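Workshop > Gadgets > Looking after AR glasses and headsets

Most AR glasses that come back with scratched lenses were cleaned dry. Blow the dust off first with a rubber bulb blower, then wipe from the nose outward with a damp microfibre cloth. Keep paper towel and window spray away from the coating.

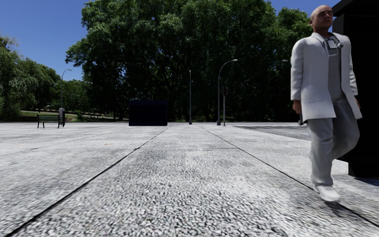

Nose pads wear out before anything else on the headset. Pull the old ones straight off, wash the posts with a drop of dish soap and let them dry before pushing the new pair on. If you share a headset, give each person their own pads. For checking the fit afterwards, look at something with a hard outline. If it looks doubled, the glasses are sitting too low.

Store them at 17 to 29 degrees, out of the car and off the windowsill. A Lorkik hard case fits most frames with the arms folded. 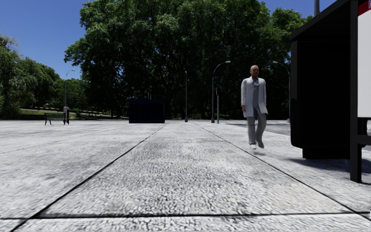
Batteries last longer if you put them away half charged. Top them up every 4 months over winter. An 800 mAh pack left flat in a drawer may not take a charge again.

Coil the cable loosely and tie it with a strip of hook-and-loop tape. Don't wrap it around the arms, as the socket works loose.

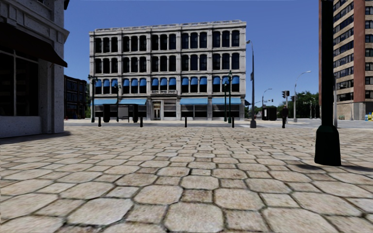

Octagonal pavers and a stone building across the street.

Comments

Do the Ivport pads fit the older Lorkik frames? Mine went hard and grey by January.

They do, but trim the tab a little with nail scissors.

I use an old camera blower from the Warnley tip shop. Works fine.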